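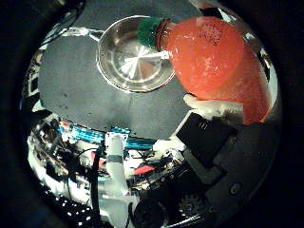 Settimio Tedesco wrote in after the last session to ask whether you can emboss with ordinary dye ink if you are quick about it. He had tried it at home on nine cards and had nine cards with powder all over the carpet and a faint blue badger on each.

You can't, Settimio, however quick you are. Dye ink sinks into the card and is dry before you've got the lid off the jar. Your question is a good place to start, though, so I've moved the section on inks to the front.

Lustdale Card Makers
Session 4: Heat embossing for stamped images
Handout revised August 22, 2025
Tutor: Assunta Lombardi

Inks

Embossing powder sticks to anything wet and to a good many things that aren't. For stamping you want a slow-drying ink. The clear Amato pad in your kit will do for everything tonight. Pigment ink also works, and gives you some colour to look at, so you can tell whether you've stamped the image or merely thought about it.

Re-ink the clear pad when it starts to feel like a dry flannel. Turn it upside down for storage. Those of you sharing a pad, please stamp with clean stamps. Last February we had a clear pad that had gone the colour of tea by the interval, and I still don't know who was using the brown.

Powders

Fine powder is for thin lines: whiskers, lettering, the stitching on teddy bears. Standard powder is for bold images and solid shapes. Use standard powder on a sentiment in small script and you'll get a raised smear that might say Happy Birthday or might say Haddock.

Clear powder shows whatever colour is beneath it. White hides nearly everything and is the least forgiving of the lot. The Plurnulov gold in your kit is very pretty and will be in your cardigan until Christmas.

Card

We are using smooth white card for the samples. Textured card can be embossed, but the lines break up over the bumps. Some people call that a vintage effect. Coated card scorches late and curls early. If you've brought your own, try a corner first.

Method

1. Rub the anti-static bag over the whole front of the card, including the parts you don't intend to stamp.

2. Ink the stamp by tapping the pad on to it. No grinding.

3. Press straight down on the card, hold, and lift straight up. Any rocking at this stage becomes permanent and shiny.

4. Pour on far more powder than you need. It all goes back in the jar.

5. Tip the excess on to a folded sheet of scrap paper and flick the back of the card with a fingernail. Look at it sideways under the lamp. Brush away strays with a dry brush, and do mean dry.

6. Let the Udisach heat tool run for 18 seconds before it goes anywhere near the card. Time it. Everyone thinks they can judge this, and the bin says otherwise.

7. Heat one area until the powder turns from grainy to glossy, then move along. Keep the nozzle moving slowly and stop as soon as the whole image has melted.

8. Put the card down. Don't touch it to see if it's set. 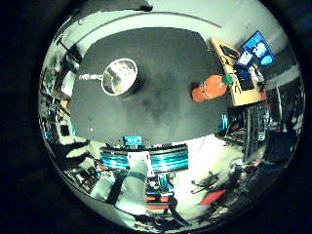
When it goes wrong

Specks around the image: you skipped step 1, or you've handled the card with hand cream on. Small specks can be lifted with a craft knife before heating. After heating they are snowflakes, and you should add a few more on purpose.

Flat, oily patches: overheated. The powder has soaked into the card and won't come back. Sometimes you can stamp over it, if you have a stamp positioner and a calm temperament.

Bubbles: usually too much heat too close. Move the tool back a hand's width.

Gaps in the line: not enough ink. A very small gap can be mended with an embossing pen, more powder and another pass.

Card curled like a stale sandwich: heat it from the back for a moment, then leave it under a heavy book. I use a gardening encyclopaedia of 700 pages which has never been opened for any other purpose.

Colouring afterwards

The raised line makes a little wall, so watercolour stays more or less where it's put. Start with the lightest shade and keep the brush damp. Alcohol markers will dull gold and can soften clear powder, so go round the edges carefully or colour first and emboss last. Wax pencils are fine either way.

Before next time

Make three cards using one stamp: one in clear over pigment ink, one in white on dark card, one in anything you like. Bring the failures too. I keep mine in a box, 106 of them at present, and they've taught more people than the good ones have, chiefly because the good ones got posted.

Next session is shaped folds. You'll need a bone folder, a metal ruler and a sharp blade.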